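Home Docs Datasets People Changelog Contact

We use cookies to remember your language and to see which pages get read. OK Settings

# Korkness kitchen-prep set

Last updated February 23, 2018. Maintained by Noeline Ngata.

Welcome, and thank you for reading the card before downloading (we do notice, and it warms our hearts). Korkness holds 857 recorded episodes of two-arm table work, gathered at Jorkine, the company that runs the Siriwan meal kitchens. The practice table came first, well before any arm was allowed near a real lunch line, and the kitchen staff had a big say in what went on it.

## Contents

- 857 episodes, of which 119 are marked `held_out`
- 2 arms, driven by an operator
- 115 written task prompts, most of them worded by kitchen staff
- operator notes in plain text, spelling left alone 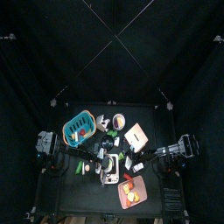
## What it changed for the people

Before November the portioning crew spent whole shifts reaching, turning and setting down, and plenty of them went home with sore wrists. Now the crew takes turns at the operator desk, and the prompts are written in the words they use with each other — "pan first, then the greens" is one of mine, I'm proud to say. The layout is crowded on purpose, with the black pan close to a green toy vegetable and the pink cutting board already holding toy food pieces, and new operators grumble about that for a day or two before they start to enjoy it! Desk time is paid at the same rate as line time, which we had to ask for twice, and anyone who would sooner stay on the line can stay there.

Some things are still unsettled. The older hands miss the talk along the counter, and I miss it too; the desk is a quieter place. We have moved the breaks so that both groups sit down together, and that has helped a good deal.

## Using the files

Unpack everything into one folder and run `dronier check` before training. Dronier will list any episode with a missing note. Please keep the held-out episodes out of training, and write to me if a prompt reads oddly. I probably know who wrote it, and I can ask them over tea.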